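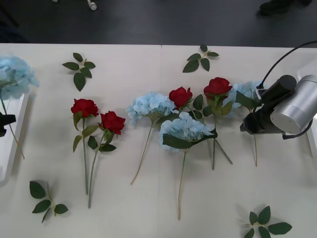
stemqueen_udero
Anybody else's shop getting arms on the bench? Ours went live Wednesday at the Udero building, silk side only, no fresh. We do stem picks for the Dinonwood hotel contract, mostly roses and blue hydrangeas plus loose greens, and mgmt wants the arms doing the picking and us doing "finishing". Four roses, four hydrangeas, four bits of greenery laid out flat and it has to sort out which stem is under which leaf. Fourteen of us on days right now. What happened to hours at your place?

birch_and_wire
We went thru this at Aasen last August. Hours stayed the same, the work didnt. I used to build start to finish. Now I fluff and check. Boring but my wrists are better, wont lie.

Tolly40
"Finishing" = fixing what it mangled. Same job plus babysitting. Ask for it in writing what the rate is.

stemqueen_udero
Rate's supposed to be 612 stems a shift per bench once its up to speed. By hand I do over 1000 on a good day. Birger Engström (our floor lead) says don't compare, it doesn't take lunch. Ok but I do, and whos watching it then

birch_and_wire
Fair question. Ours stops when the light goes amber and just sits till somebody walks over. Get that spelled out before peak.
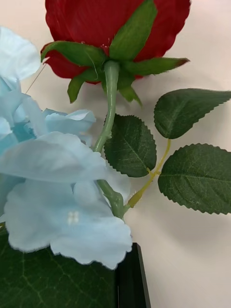
stemqueen_udero
The tangles are what I'd worry about. Hydrangea petals flop over a rose stem and the leaves have those toothed edges, they grab the fabric. Fingers feel that before anything tears. I asked can we at least pre-separate and got told thats "not in the flow". So the person who knows where it snags isn't allowed to touch it till after.

Tolly40
lol not in the flow. Thats a consultant word

rkv_bench3
Gonna disagree with the pile-on a little. I'm at Skoltmont, second shift. Picking was the worst part of my day for years. Same reach, same twist, 40 crates. If a machine wants that it can have it. What I want is the pay not dropping when the title changes from designer to finisher. Thats the fight imo, not the arm.

Tolly40
They always change the title first. Then the pay. You're proving my point

rkv_bench3
Didn't happen here. Title changed, grade stayed. Åsmund Ekström negotiated it on our side before install - BEFORE, that part matters. After its bolted down you've got nothing to trade.

stemqueen_udero
Well ours is bolted down. Did he get anything about training?

rkv_bench3
Yes. Two people per shift trained to reset and re-teach, paid a step up. Went by seniority, which caused its own mess, the younger ones were better at it and said so loudly

birch_and_wire
We did signup instead. Three names on the sheet, all from packing. Nobody from design wanted it and now they complain packing runs the place

stemqueen_udero
I'd sign up tbh. Rather be the one telling it where to grab. Meeting is at 3:30 today, going to bring up the grade thing and the pre-separating again. Birger already looks tired

Tolly40
Get it in writing

stemqueen_udero
YES Tolly. bringing a pen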